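Stuck partway through the Imeline novels. Start over, push on, or skip ahead?

Posted by Ekua Nyarko, July 17, 2025
Filed under: Reading long books

Hello all, I've been reading along on this site for ages and have finally worked up the nerve to post, so please be kind!

My sister gave me the whole Imeline set by Ansah, all five volumes in the Sillthorpe paperback, and I began it in February with enormous enthusiasm. I adored the first volume. I read it on the bus, I read it in the bath, I read bits of it out loud to my husband while he was trying to fix the dishwasher. The long opening at the ferry landing, with the grandmother refusing to get on the boat, is one of the loveliest things I've read in years.

Then I got into the second volume and something went wrong. The story moves inland to Dandau, there's a new set of cousins, and everybody seems to be called either by a nickname or by whatever their job is, and I could not for the life of me remember who owed money to whom. I put it down for a week, which turned into a month, and then the garden needed doing, and you know how that goes. My bookmark is still sitting at the start of the tannery chapters.

The whole thing is 3149 pages in my edition, and I'm a slow reader, so I don't take the idea of starting over lightly. But when I picked it up last night I read the same paragraph three times and couldn't tell you whether the man in it was the uncle or the tax collector. Should I go back to the very beginning? Go back to the beginning of volume two? Or is it one of those series where you can jump to the next volume and get the gist? I've heard the third one is the best of the lot and I'd hate to miss it by being stubborn. I'd also love to hear how other people keep track of characters in a book this size without it feeling like homework.

Please no spoilers about the grandmother!

Kadir Aydoğan

Oh Ekua, welcome, and I have so much sympathy, because I stalled in very nearly the same place the first time I read it (I made it as far as the wedding, so a little past you, but I was only pretending to follow along by then). I've since read the set through twice and led a reading group at our library through it once, so let me tell you what I'd do, and you can take or leave any of it.

Don't go back to the very beginning. You loved the first volume, you remember the ferry landing and the grandmother, and that's the part that matters. Volume one is about a household, and if the feeling of that household is still with you then you have what you need. What I would do is reread only the last chapter of volume one, the one with the letter, and then start volume two again from its first page. It reads much faster the second time! The first 100 pages of the Dandau section are slow because Ansah introduces everybody at a distance, the way you'd meet people when you move to a new town, and it isn't until you've seen them all at the same table that they separate out into persons.

About the names. The nicknames are maddening, I agree, and the Sillthorpe paperback doesn't help by leaving out the family tree that was in the hardcover. Your library may have the hardcover, and it's worth asking, if only to copy that one page onto a sheet of paper and tuck it in the back. When our group read it, several people made their own, and those were even better, because you put in the things you happen to notice. One woman had "sniffs when lying" next to the elder cousin, and I've never been able to read him since without thinking of it.

Here's the method I settled on, and I promise it isn't homework. At the end of each chapter I write one line on an index card. Only one! It doesn't have to be the most important thing that happened. "Cousin sells the mule, everyone furious" was one of mine. The card is the bookmark, so it's always there, and if I put the book down for three weeks I can read back over the card in a minute or so and be right where I was. When a card fills up, it goes in the back of the book and a new one takes over.

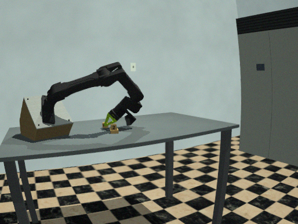

Can the third Imeline volume be read without finishing the second?

It can be followed, but a good deal is lost. The third volume opens several years later and gives a short account of the move to Dandau, so the plot will make sense, but the quarrel over the house is told in full only in the second, and most of the third depends on it.

That's the reason I'd steer you away from skipping, much as I understand the temptation. People do say the third is the best, and I'm one of them, but I think it's the best for those who have sat through the long dinners and the arguments about the well. There's a scene in the orchard (no spoilers, I'm being good) that takes up less than a page, and it went straight past the one member of our group who had skipped, while the rest of us were passing the tissues around.

If you really can't bear the tannery chapters, and some people can't, you could read the first of them and the last of them and skim what lies between. Ansah clearly loved finding out how leather was made and wanted us to love it too. I've come around to them, personally, but I wouldn't have forgiven anybody for telling me that the first time through.

And please don't worry about being slow. I read a chapter with my morning tea and nothing more, and the set lasted me the better part of a year. I was sorry when it was over. Do come back and tell us how you're getting along, I'd love to know what you make of the schoolmaster.

marginalia_mo

Start over from volume two. The man in that paragraph is almost certainly the uncle, the tax collector doesn't turn up until after the tannery.

Also the audiobook is good if you get stuck. The reader gives the cousins different voices. I did volume two that way while painting the spare room and then went back to paper for three.

Pernille in the attic

I'm going to be the dissenting voice, I'm afraid, though I mean it kindly. You might put it away for now. I tried these books when my children were small and got nowhere, and I felt guilty every time I walked past the shelf, which is a silly way to feel about a present. I came back a few years later and went through volume one again from the first page, and it was no hardship whatsoever, it was like going back to a house where I'd once spent a nice vacation. So I don't quite agree with Kadir about not beginning again. If you loved it that much, you may love it more the second time, and there are things said on the ferry landing that you can't possibly catch until you know the family.

But I do agree about not skipping ahead. I'd also say to leave the introduction in the Sillthorpe edition until the end, if you haven't read it already. It gives away the business with the inheritance in its second paragraph and I was cross about it for days.

On keeping track, I write in pencil on the inside of the back cover: name, nickname, and who they're related to, as I meet them. My mother would be horrified, but they're my books. If yours feel too nice for that, sticky notes do the job, although they fall out of my copies whenever I lend them.

Ekua Nyarko

Thank you all so much, what a friendly lot you are! I've found some index cards in the kitchen drawer and I'm going to reread the chapter with the letter tonight and then begin volume two again. The uncle, then! That clears up quite a bit. Pernille, I hadn't looked at the introduction yet, so you've saved me there, and I've put a paper clip over those pages so I won't be tempted. My library does have the hardcover but somebody has it out until next month, so I'll make my own family tree in the meantime and see how wrong I get it.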